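Week 6 handout: Soft furnishings, cushions and what they are supposed to do

Bring this to the workshop. The reading from the Oyewole unit guide is still set, but I'd go at it with a pencil in hand. Most of its chapter on "layering comfort" is a shopping list with adjectives.

1. The claim

The usual line is that a loose pillow "finishes" a chair. Retail copy says so, the Fetau style sheets say so, and last year's essays said so thirty times without one of you asking what was unfinished about the chair. An upholstered tub chair already has a back, a padded seat and a curve that holds you in. Put a full pillow in it and you lose a good part of the seat depth. Someone tall may not care. Someone short ends up perched on the front edge.

So the first question for any pillow on any chair is plain. Where does it go when a person sits down? If the answer is "the floor", it's storage.

2. Colour and surface

White on brown is the safe pairing, and the guide calls it "timeless". I'd call it high contrast and leave it there. What matters more is how the two surfaces behave under the same light. A plush or velvety cover shows soft folds along a rim and changes tone when you brush it. A fuzzy white cover shows creases as faint grey shading, and in a year it will probably show everything else as well.
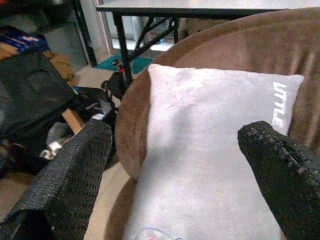 Fig. 1. White printed pillow on a round brown upholstered chair.

Lettering is the other thing to look at in Fig. 1. "LITTLE" is in bold white capitals on a patch only slightly greyer than the cover, and it runs sideways as the pillow lies. Printed words give a pillow a right way up, which a plain one doesn't have. Every time it gets tossed back on the chair there is a fair chance it will read wrong. Is that a fault? The Aster notes say printed text "adds personality". Decide for yourself whether it still does when you have to tilt your head.

3. Scale

The guide's rule is that a pillow should fill a third of the chair. No source is given and I have never found one. Measure the seat, measure the pillow, then sit down. Do the sitting last and write down what changed.

4. For the workshop

Choose one chair at the Plillport rooms or at home. Sketch it bare, then with a pillow, from the same spot. Add 100 words on whether you would keep the pillow, and don't use "cosy", "pop" or "inviting".

Related items
Week 5: Reading a fabric label
Week 7: Rugs, mats and hard floors
Oyewole unit guide: errata
Plillport rooms: access and hours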